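Setting up your Tamura drum module for the stage

Well done on getting the kit built! The next part goes quickly once the cables are in, so put the kettle on and take your time over it.

4. Plug each pad into its matching socket on the back of the module, starting with the kick, and push until you feel a click. The snare cable is the long one with the grey collar.

5. Turn the main volume right down, then hold the power button until the screen lights up.

Caution: never plug in headphones with the volume up. These modules are louder than you'd think, and your ears have to last you the whole tour.

6. Press KIT and turn the dial to 26, the Rorville set, which is the one our own Godfrey Mohamedi put together for open-air shows (he still plays it every May).

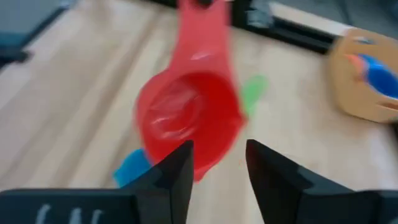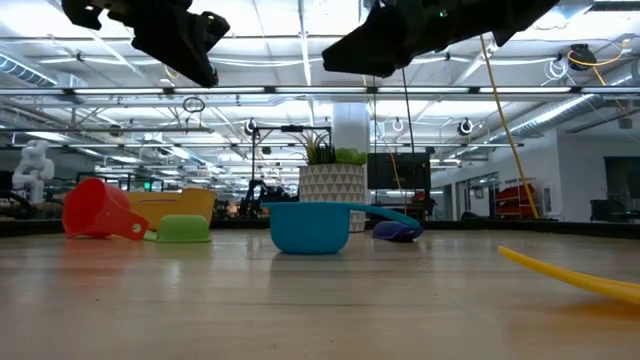
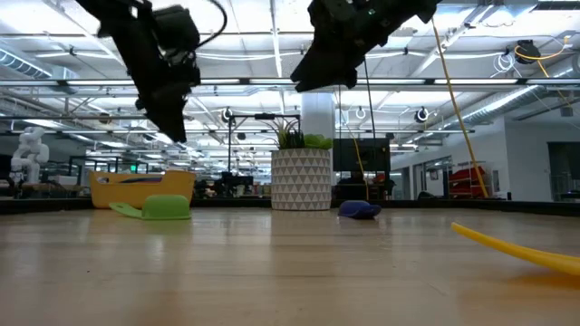 7. Hit each pad a few times, softly and then as hard as you would in the last chorus, and watch the level bar. If it stays in the red, lower SENS a notch and try again.

8. Set the click. Press TEMPO, dial in the speed of your opening song (169 is as fast as most of us ever need) and press SAVE.

Note: the module holds 200 kits of your own. Saving over an old one can't be undone, so do have a look at the name on the screen first.

9. Run two leads from the main outputs to the stage box and bring the volume up slowly while somebody listens out front.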